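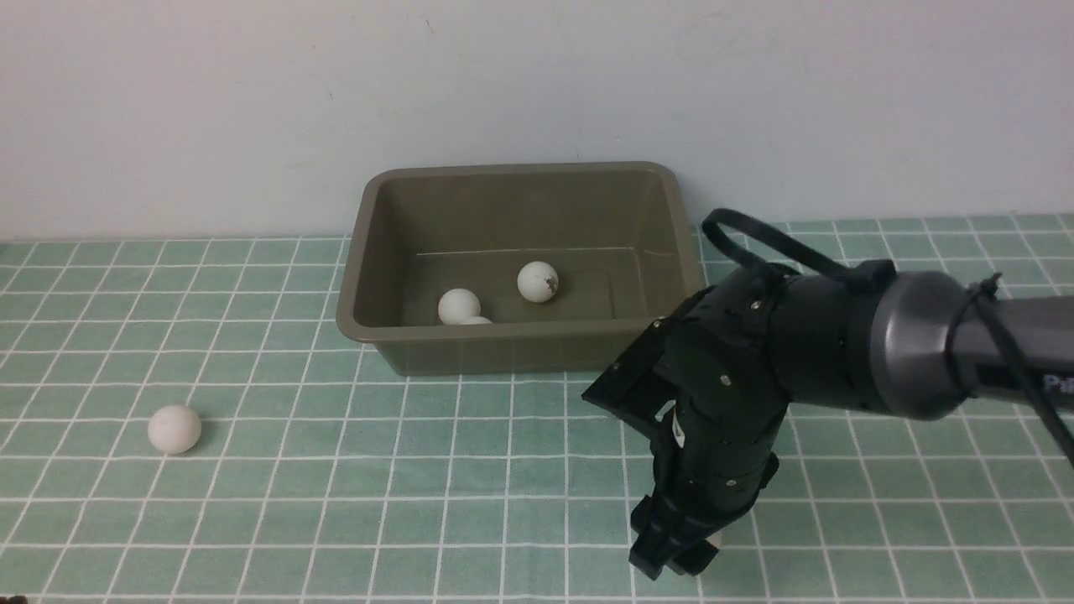 Suppliers keep sending us a ball-into-tub routine as proof that a bench arm is ready for small workshops. The Odstead package, built on a PiPER arm and sold with 6 months of support, is the latest. I think the routine is worth running and worth far less than the sales sheet claims.
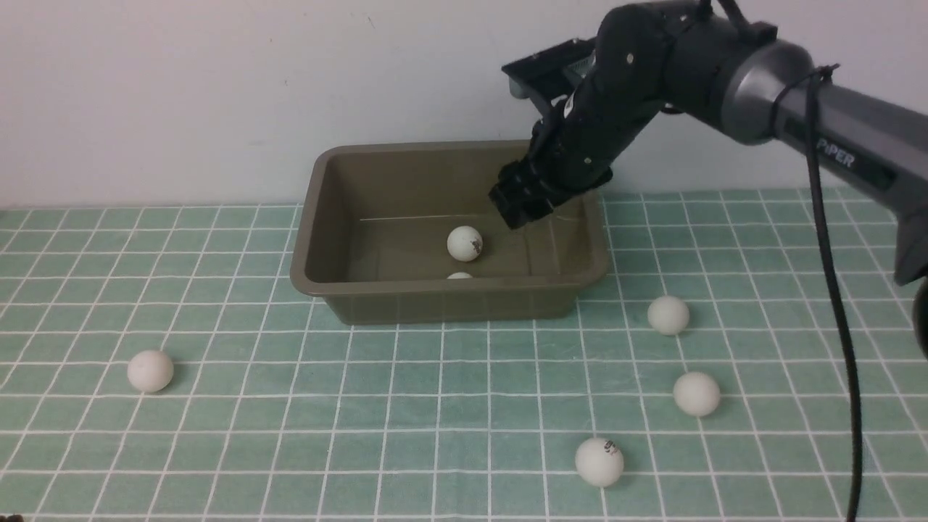

A ping-pong ball is light, rolls at a touch and has no flat side to grip. It tests position well. It says little about load, and a wide tub forgives a poor release.

## What the wrist view adds

The second camera is the part I would pay for. From the head, the gripper can mask whatever lies beneath it; from the wrist, the operator can judge the gap between fingertips and ball.

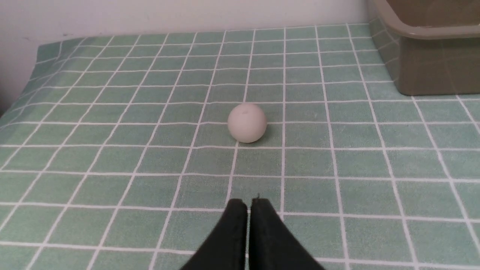
## What I would ask for

- 40 runs in a row, with every miss logged
- a change of cloth between sets
- cable routing that stays clear of the work area - a loose loop is a snag risk

Llorente quotes 2 days for set-up. I would want those runs inside that time, before payment.

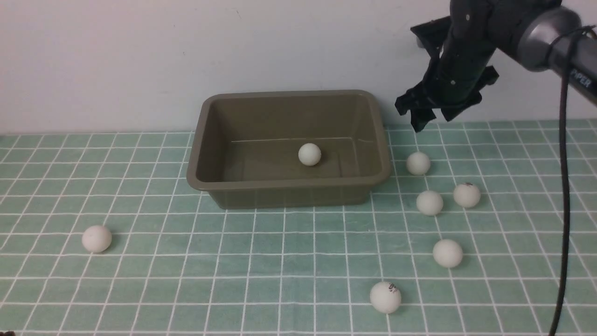
**Valeriano Bravo**
*Automation buyer, Plevinwood*

Until the log is supplied, I would hold the order.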